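Robots and chores: the questions I get most

I write about home and workshop automation at Waltholm, and my inbox has a pattern to it. So I've put the usual ones on one page. I'll update it when my opinions change, which they do (often!).

Can I buy a robot that does my laundry?

Nope. You can buy a washer and a dryer, and those are robots if you squint, and they do the hard, wet part really well. What's left is the part with hands: getting the clothes out, sorting, folding, putting away. I don't know of anything I'd tell a friend to spend money on for that.

But I saw a video of one folding a shirt!

Me too, and I love those videos. Check two things next time. Is the clip sped up? And did the shirt start out flat? A shirt laid out nicely on a table is half folded already, if you ask me. I'm much more interested in what a machine does with a heap.

Why is cloth such a big deal? Robots build cars.

Car parts hold still and keep their shape. Pick up a door panel and it's the same door panel. Pick up a pair of shorts by the waistband and you've got a completely new shape, and it'll be a different one if you grab it an inch over. The machine has to find an edge, get hold of that edge and only that edge, and then work out what it's holding. You and I do it while watching TV.

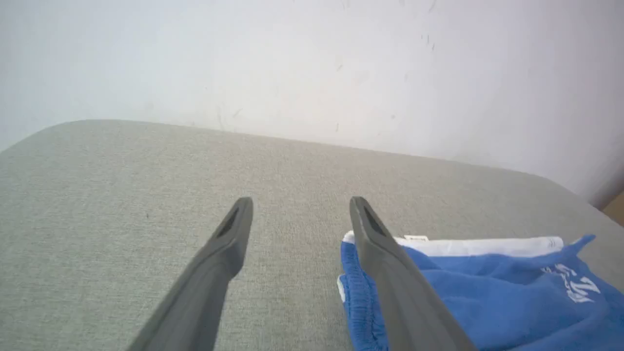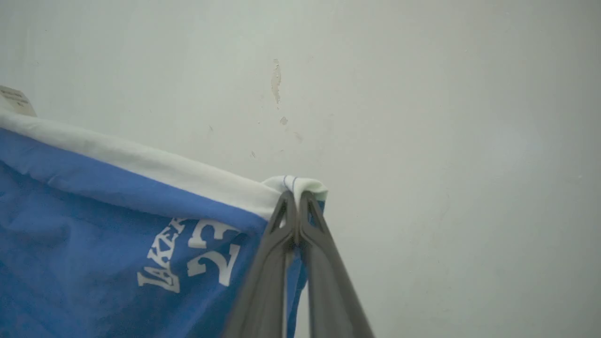

Are two fingers enough?

For a lot of things, yes. I used to be a snob about this and figured you'd need a full hand with a thumb and everything. Then I tried folding towels with a pair of kitchen tongs in each hand, and it went better than I expected. Slow, and I dropped plenty, but they got folded. I think the fingers are fine and the hard part is knowing where to put them.

What about other chores?

Vacuuming flat floors is good now. Mowing a simple yard is good. Loading a dishwasher is so-so, and I wouldn't let one near my glasses. Wiping counters works if somebody else clears the counter first, and clearing it was the chore!

And on the shop floor?

Better news, as long as the job is narrow. Bandari has a cell that moves the same plastic tub from a belt to a cart, 500 tubs a shift, and it hardly ever needs a person. Ogunleye tried the same idea with mixed returns, all sizes, some in bags, and went back to people after 2 months. Same kind of arm, very different job.

Is the Taseck any good?

I get this one a lot. I had a loaner for 2 weeks in December. It picked socks up off the floor and put them in a basket, and I was charmed. It also picked up the dog's toy a lot, and the dog was not charmed. I sent it back and haven't missed it much.

So when?

I've quit giving years. If you want something to watch for, look for 200 items in a row from a messy pile, at normal speed, with no cuts. I'd get my wallet out for that.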